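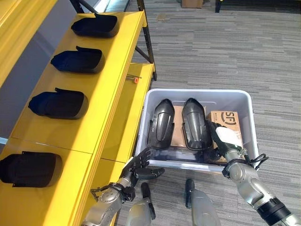

Yellow shelving with four black padded pieces in a row.

Home | Orders | Returns | FAQ | Contact

Stileck Parts Counter – Frequently Asked Questions

When can I pick up my order?
Orders placed before 4 p.m. are ready the next working day. The counter is open Saturday mornings for pickup only. Bring your order number and a photo ID.

How long will you hold it?
We hold paid orders for 12 days. After that the parts go back into stock and we refund you, minus the handling fee.

Can someone else collect for me?
Yes. Add their name under "Pickup contact" before they come in. We can't take names over the phone.

Do you stock Viltance and Dinetti parts?

We carry both. Viltance parts are kept on site. Dinetti parts come from the Lau warehouse and take a few extra days – the product page shows which 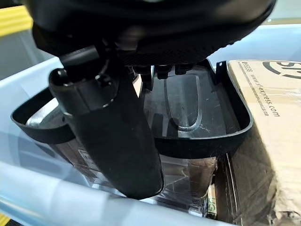 warehouse your item ships from. If an order has parts from both places, we wait until it is complete unless you ask us to split it.

What if I ordered the wrong part?
Return it unused in its original packaging. Cut or drilled parts can't be returned.
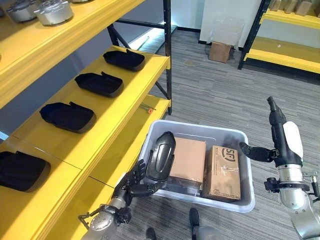
How do I open a trade account?
Fill out the form at the counter or email Amr Hamdy in accounts. Approval takes one week, and you can keep paying by card until then.

Share (53) | Comments (4)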